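The cup drawer, and what came out of it
2021-03-02

Hello again, it's Tipene Bolger with the Costigan house newsletter, and this time I want to talk about cups. I know, I know. But I've been meaning to sort ours out since December, when I opened the cupboard above the sink and a mug fell on my foot (no harm to the mug, thank you for asking).

So I finally emptied the lot. We had big ones, tiny ones, ones with slogans on them that made sense to somebody once, and three that smelled so strongly of old soup that I put them straight outside. What I wanted was one plain cup for everybody, in a quiet color, something you could put down anywhere and not feel you had to apologize for it. And I do love a cream or beige cup! Tea looks right in it, coffee looks right in it, and it goes with every table we own.

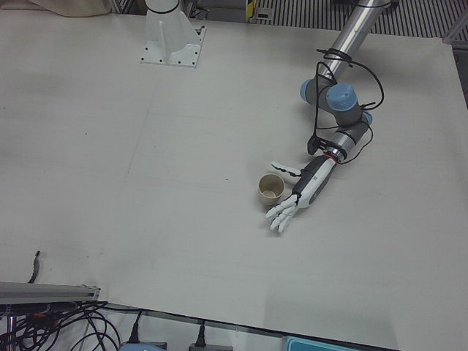
A plain beige cup on the big off-white table.

I tried two kinds before making up my mind. The Wandus is the taller one, with a handle you can get three fingers through, and I liked it very much until I tried to stack it. The Muvstead is shorter and has no handle at all, which put me off at first – I'm a handle person – but you get used to it after a day or so. It sits nicely in the palm, and on a cold morning that's half the point of a hot drink. My one complaint is that you have to wait a bit before you pick it up, and I'm not good at waiting. 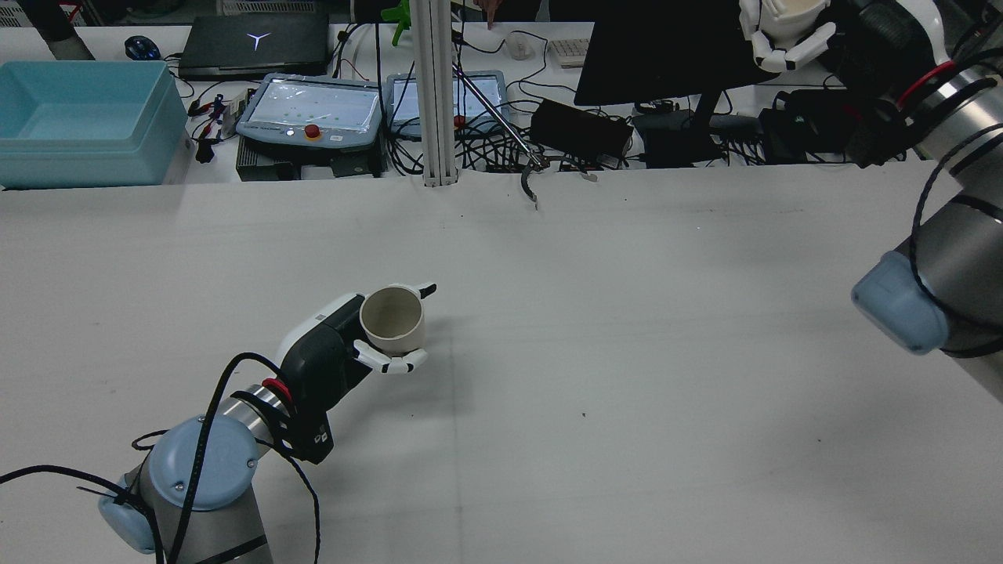

The Muvstead won in the end, and I've put in for enough that we shouldn't be hunting for a clean one by midafternoon. Plilline had them on the shelf, and they knocked a little off for taking full boxes. They'll live in the low cupboard by the door, upside down on the wire rack, so please don't put them back above the sink or we'll be right where we started.

A word about the old ones. If there's a mug you're fond of, come and rescue it from the crate in the hallway. It'll be there for 5 days, and then everything left goes off to the thrift store. I've already taken the blue one with the chip, sorry, I've had my eye on it for ages.

Next time: teaspoons. We have three left, and I'd love to know where the rest have gone.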